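Mar 28, 2021

Clodagh Corrigan runs a linen and workwear hire business with 21 staff, and she has been offered a robot that folds T-shirts. The offer comes from a firm called Zendport, which sells the kit under the name Talline: two arms, two grippers, software, and a monthly fee for what the brochure calls "continuous improvement". She asked me to come along and listen to the answers. I have written about laundry machinery for long enough to be bad company at a demonstration, and I said yes.

The person giving the answers was Kanini Mrema, who looks after trials for Zendport. She was more candid than I had expected, though I had to push for some of it.
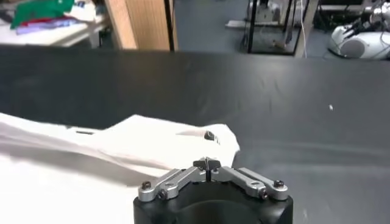
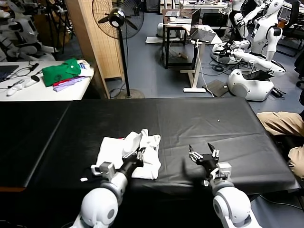
*A white garment on the black cloth, and Talline's gripper at work on it.*

I started with the number everyone starts with. The brochure says 87 per cent. Of what?

"Of shirts that end up folded to a standard we agreed with ourselves," Mrema said. "I know how that sounds. We photograph the finished fold and compare it with a template. If it's inside the lines, it passes."

Would it pass in a shop?

"In some shops."

Corrigan asked what becomes of the rest. Mrema said that most of them are shirts the system gives up on after several tries at finding a corner or a hem. It then stops and waits for a person. "It doesn't throw them on the floor," she said. Corrigan replied that her own people don't either, and that they don't stop and wait.

The question I cared about more was the heap. Folding a shirt that has been laid out flat is an old trick, and there have been machines doing it for decades with a few hinged plates. Clothes come out of a dryer in a lump. Somebody has to find the shoulders. Talline is sold on the claim that it can begin with the lump, and I wanted to know how often it does so without help.

"Cotton T-shirts, adult sizes, plain or with a small print, quite often," Mrema said. "Anything slippery, no. Anything with a zip, we'd ask you to keep back for now."

"I hire out chefs' jackets," said Corrigan. "They have ten buttons."

"Then I'd say wait until December."

I asked whether December was a release date or a hope. She looked at her notes for a while and said it was on the plan. The buttons depend on a new fingertip, which is being made by a supplier called Detis, and she hadn't seen one yet.

On speed she was slower to commit. The brochure gives no time per garment at all, which I took to be deliberate. Pressed, she said a good fold from a crumpled start takes 4 minutes. I asked her to repeat it, and she did. A trained folder in Corrigan's place would have cleared a small pile by then and be complaining about the radio.

"You're comparing it with a person on a day shift," Mrema said. "Compare it with an empty room at night."

It is a fair argument as far as it goes. How far depends on the stops. A robot that waits for help at two in the morning, with the building locked, has folded everything it is going to fold until somebody comes in. Mrema said a remote operator could take over during those hours. That turned out to be a separate service, 900 euro a month on top of the standard fee, and it was on the last page of the price list in smaller type.

Corrigan has had this sort of conversation before. A few years back she bought a feeding machine for flat sheets from Peixoto, on a similar promise, and she still has it. "It's very good at the sheets they brought with them," she told me in the car park. "Mine are a bit longer."

Her floor manager, Malachy Mac Giolla, had given her one question to ask, and she saved it for the end. Could they bring a bag of their own washing, unsorted, and watch the whole bag go through?

Mrema said she would have to ask. I rang her the following week and she said yes to the bag, with the chefs' jackets taken out first. Corrigan wants them left in. They are still talking about it, and no deposit has been paid.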